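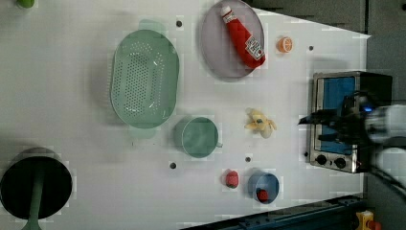
You never left it on the ferry, my sister kept telling me, you left it at Bitar, you daft thing, on the hook by the till. She was on the phone and I was standing on the quay at Namholm in the rain, patting my pockets like a man putting himself out. It was our mother's key I'd lost, the one to the house, and the house was two miles up the hill.

So I went back. Bitar is the only café on that side of the harbour and it shuts when it feels like it, and of course it had felt like it. I knocked. I looked through the letterbox (chairs, a mop, somebody's cardigan) and couldn't see the hook at all. Then I sat on the step and ate the 2 buns I'd been saving for later, and felt a bit better about everything.

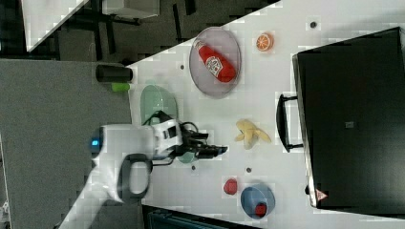
The 61

There's one bus from Namholm to Pritberg and it's the 61, and it goes past the end of Mum's lane if you ask nicely. I asked nicely. The driver looked at my shoes and let me on for nothing, and I spent the whole ride working out how I'd get in without a key. The pantry window was my best idea. I'd done it at twelve - I had been a good deal narrower at twelve.

My sister rang again near the quarry. Had I got it? I said I was nearly there, and it was true, though she meant the key and I meant the house.
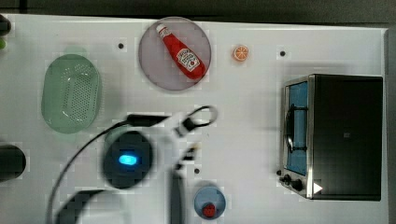 Mum's kitchen was the room I'd been dreading. I got in through the pantry all right, head first, with one foot in the sink, and then I just stood there dripping. She'd been gone since the spring and I still expected to be told off about the floor. I thought I'd find it all tidied away, but she never put a thing back in its place while she lived, and none of us had dared to since. A ketchup bottle lying on its side across a plate, same as up there, was how she left hers every night of my childhood, to get at the last of it, and I swear there was one on the worktop now. I laughed out loud. Then I had a little cry, then I put the kettle on.

The key was on the table. I'd never taken it with me in the first place.

I rang my sister and told her it had been at Bitar, on the hook, just as she'd said. She was so pleased!
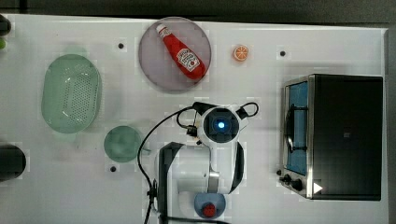 Table, from above.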